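What the arm took off my hands

I've worked at Ruppert for 16 years, the last 7 of them in returns. We rent out kitchen and table goods for events, and returns is where all of it comes back. Crates get opened, things get sorted, anything chipped goes in one bin and anything missing gets written down so somebody can send a bill. It's steady work and I like it more than people expect me to.

In October we got an arm. It was not a surprise. Frida Kirkegaard, who runs the floor, had been talking about it since spring, and there was a meeting where we were told no jobs would go. People asked the questions you'd think they would ask. What happens to overtime? Who gets blamed if it breaks a plate? The answer to the first one was "less of it" and the answer to the second took them a few weeks to work out.

The job it was given is emptying drawers. Our rental cabinets go out stocked and come back with whatever the customer felt like putting in them. Before, one of us would pull each drawer, take everything out, wipe it down and close it again. On a busy day that was 90 cabinets between four of us, and most of the bottom drawers are at knee height. My back has opinions about bottom drawers. Now the arm opens the drawer, lifts out what it can grip and sets it on the table, and one person stands at the other side of the table sorting.

It is slower than I am. I timed it on a quiet afternoon, and I can do a drawer in half the time, easily. But I can't do it at that speed for eight hours, and it does the last one of the day the same as the first. Rüdiger Kettler, who sets it up for us, told me to stop comparing single drawers and look at the whole week. I looked. The week came out a bit ahead for the arm, mostly on account of Wednesday, when the big hotel orders come back and we used to fall behind by noon.

Some things it does badly. Flat lids lying against the bottom of a drawer are hard for it. Napkins it picks up in a bunch and sometimes lets go halfway. Anything sticky is left for us, and there is plenty that's sticky. When it gets stuck it stops and waits, and whoever is nearest goes over. In the first two weeks that was nearly all day long. It's better now, a few times a shift.

Before a new cabinet style goes on the line, Rüdiger runs it on the computer first. He builds the cabinet and the arm in the simulator, tries the reach, and finds out where the fingers would hit a handle or a corner. I thought this was a waste of a morning until he let me sit with him for one. We went through the Plustard and the Basmont, our two newest cabinets, and I told him how people load them. He didn't know that customers jam the top drawer so full that you have to push down on the contents while you pull. How would he know? He's never had to do it. He put that into his tests, and I've been sitting in on those mornings ever since.

So part of my week is now at a desk, which I did not see coming. It isn't a promotion. The pay is the same, and I have said so to Frida more than once. She says it will be looked at when the budget is done. The younger guys on the floor have noticed that whoever learns the arm gets the desk mornings, and there has been some grumbling about who gets picked. I think that's fair. There should be a rota, and I've told her that too.

The other change is the talking. Four of us used to stand at the drawers and talk through the entire shift. Now there are two on the arm tables and two over in packing, and packing is loud. I eat lunch with the same people, but it's a different day from the one I used to have. I miss the old arrangement more than I thought I would, even with the knees and the back.

Overtime went down as promised, or threatened, depending on who you ask. I lost roughly 100 dollars a month and I get home before dinner. My wife is pleased. I'm still doing the math.

They want a second arm at the Pornby site after the new year. Frida asked if I'd go over for the first couple of weeks to help them get started — mileage paid, same hours. I said yes, and I asked her to bring two people from the Pornby floor into the simulator mornings before it arrives. Rüdiger is fine with it. We're waiting to hear who they'll send. 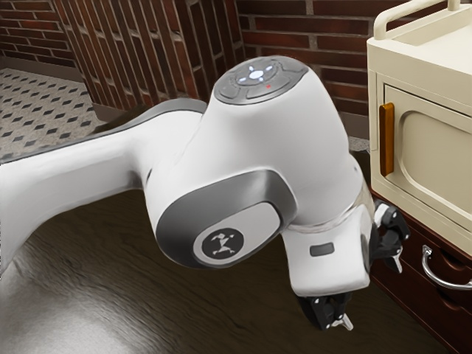 The arm in the simulator, with a cabinet and drawer unit beside it.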